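Irholm releases cloth-folding data collected without a robot

March 22, 2019

Irholm has published the first part of a study on teaching two-armed robots to handle cloth. The method does without a robot during data collection. An operator holds one gripper in each hand and works on the fabric directly, and the recordings are later converted into arm motions.

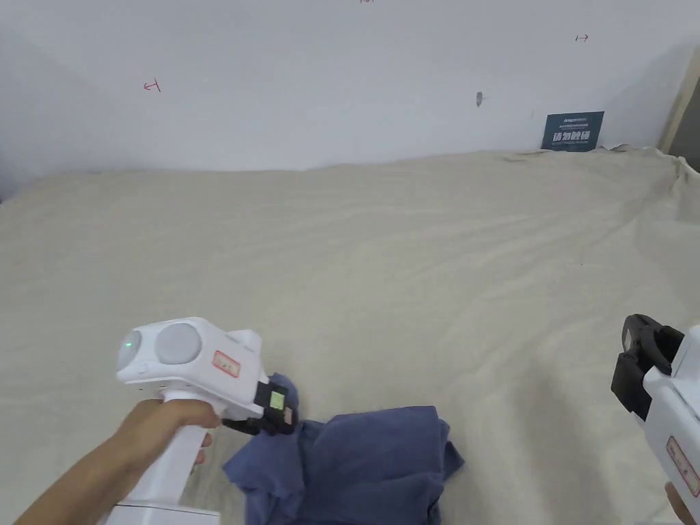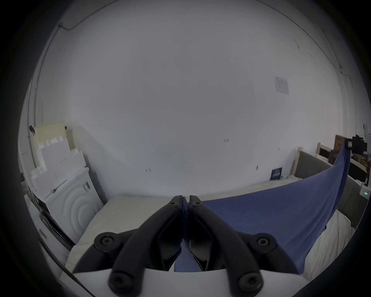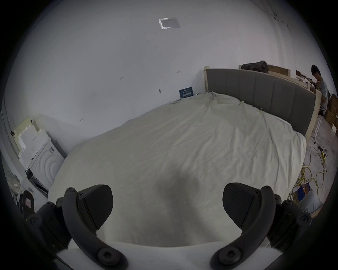
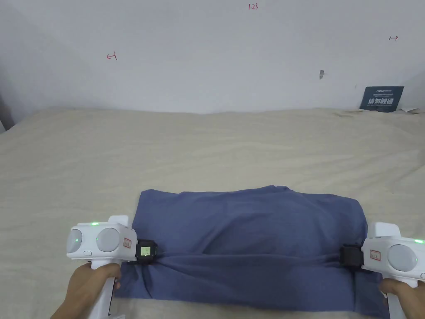 Hand-held grippers in use over a bed during cloth-handling work. The first and last views are from head height, the second and third from the grippers.

The data set, called Juneck, contains 2,000 demonstrations on a single item placed on a bed. Each demonstration combines the head view with the views from both grippers, together with the opening of the jaws at every time step. The views are aligned to a common clock before training. Recordings in which the alignment failed were removed and do not count toward the total.

A bed was used in place of a table for most of the recordings. A sheet shifts and wrinkles when the cloth on it is pulled, and a policy trained only on a hard surface tends to close the jaws too high or to pick up the sheet along with the cloth. The wide lens on each gripper keeps the fingertips and much of the room in view at the same time, which helps in estimating where the gripper is when the cloth hides the nearby surface.

The trained policy, Oravec, was run on a fixed two-arm station with jaws of the same shape. It completed a fold in 72 percent of trials. A trial was scored as complete if the corners were matched to within 2 centimeters and the item was left flat. A baseline trained on the head view alone reached 20 percent under the same rule. Most of the remaining failures came at the first grasp, when the cloth started in a heap and no corner was exposed.

The report lists two limits. Grip force was not recorded, so thin and thick fabrics are treated alike. Long reaches across the bed are also underrepresented, and the arms often stopped short of the far edge.

The training code, named Grestard, will follow in April. Trials with two items on the same bed are planned, but no results from them are included in the present release.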